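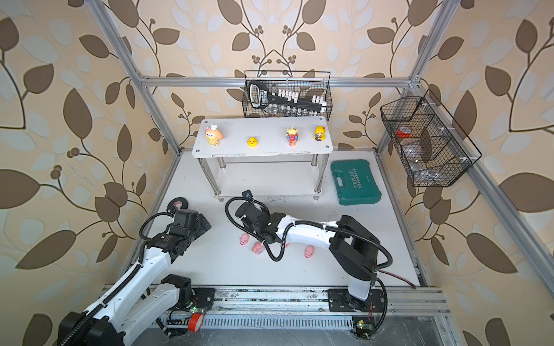

Workshop notebook, August. Entry opened 8:15 a.m., E. Sjögren.

Storage trials for the small-parts bay continued this morning under the plan agreed with Annick Dufour. The purpose of the present round is to establish which items should be kept at hand height and which may remain on the floor. The hanging baskets are retained for the time being. The handsaw lies diagonally across the black wire mesh basket on the crossbar, and the red tape has the upper compartment of the divided basket on the right wall. The teal toolbox is still on the floor to the right of the white table. A permanent place for it has not been assigned.

Measured the clear height below the crossbar basket at the request of Maëlys Moulin: 28 cm at the lowest point. She had allowed 16 in her drawing and will correct it before the shelf brackets are ordered from Castari.

The four figurines are to stay on the tabletop until the shelf labels have been approved. Order from left to right is the orange-and-pink character with the bow, the duck, the green alien, the blonde-haired girl. Colleagues who move them for any reason are asked to restore this order, as the label sheet follows it.

Wallpaper: Arwel Jarman reports that the leaf pattern will be discontinued by Wolen at the end of the season. One spare roll is held in room 203. Repairs should be made from that roll only. Paste is in the cupboard by the sink; the older tub is to be used first.

The white floor surface has dark scuffs. Tried the mild cleaner on an offcut of the same sheet, left for 15 minutes, then wiped with a damp cloth. No dulling of the offcut. The abrasive pad is not to be used. The vented rail along the front edge has debris on it and should be vacuumed before any wet cleaning is attempted.

Outstanding:
Second handsaw hook, to be requested from Réjean Desjardins.
Lid label for the toolbox, wording to be agreed.
Confirm the bracket order with Castari after the drawing is corrected.

Entry closed 11:40 a.m. Dufour to countersign.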